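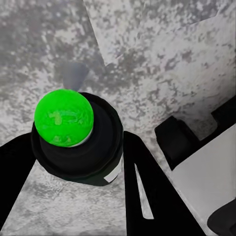 Flirkville Color Words is a small collection of the everyday names people give to colors, gathered mostly over kitchen tables and shop counters, and put together for anyone who works with paint, yarn, fabric or language and has wondered why one person's teal is another person's green. It holds 1000 entries, each one a word or short phrase that somebody used when they were shown a color and asked what they'd call it. Greens gave us the most trouble and also the most fun. Take a ball like the lime green one sitting in its black holder: a lot of people will say "lime" and be done with it, but look at the yellower smudges over the top and the few darker patches lower down, and you can see why somebody else would go for "pear" or "new grass" or (my favorite in the whole list) "highlighter that's been left in the car." All of those are good answers, and we kept answers like them wherever we found them.

What's in the collection

Everything is in one plain spreadsheet file called colorwords.csv, along with a notes file that you can safely skip until something puzzles you. Each row has the following:

name: the word or phrase exactly as it was given, spelling and all
family: one of 16 broad color groups, such as green, brown or pink
swatch: the number of the painted card the person was looking at
light: daylight, lamp or mixed
setting: home, shop, class or other
comment: anything the person added, if they didn't mind us writing it down

The comment column is blank more often than not, but do read through it if you have an evening free. People get very attached to their color words! There is a long one about the difference between "oatmeal" and "porridge" that I still think about whenever I pass a paint display.

How the names were gathered

We used painted cards from a set made up for us by Koltard, a little print and paint workshop, and we asked everybody the same thing: "What would you call this if you were telling a friend about it?" That wording took a while to settle on. Our first try was "What color is this?" and people answered as if they were in school, with plain "green" after plain "green," so those early answers are kept in a separate file, colorwords_early.csv, and aren't part of the main list.

Most of the collecting was done in September, with the cards laid on a gray cloth. Shop answers come from the fabric counter at Oltari and from the tailoring shop Đoàn, where customers waiting on a hem were kind enough to play along. Everyone who took part was an adult, and we didn't write down names, ages or addresses.

Sorting into families

Two of us sorted every name separately and then sat down together over the ones we disagreed on. Turquoise went into blue. I wanted it in green and I lost. If you'd like to see where we argued, the notes file lists every split decision, and you're welcome to move things to suit your own project.

Things to keep in mind

All of the names are in English and come from one town and its neighbors, so there are local habits in here. "Depot red," for example, means the color of our old train depot doors and won't mean much to you unless you've been to Flirkville. The cards are matte, too, and a shiny thing in the same paint can look like a different color altogether. Please don't treat the list as a standard for matching paint. If you repaint a hallway on the strength of it, I'd love to hear how it went, but the advice would be to buy a tester pot first.

Screens are another matter. We haven't given any screen values for the cards, since every try at it came out wrong on somebody's laptop.

Known problems

Card 21 got a coffee ring on it partway through. Names given after that have "stained" in the comment column, and several of them are browner than they should be.
A few names appear twice with different spellings ("gray-green" and "greygreen"). We left them alone on purpose.
Some older spreadsheet programs turn the name "May" (a soft yellow-green) into a date. Import that column as text.

Using and sharing

Use it for whatever you like, paid work included, and pass it along to anybody who might enjoy it. A mention of Flirkville Color Words is appreciated. Corrections and new names can be sent through the project page, and please tell us what kind of light you were in when you thought of them.

Last updated January 18, 2020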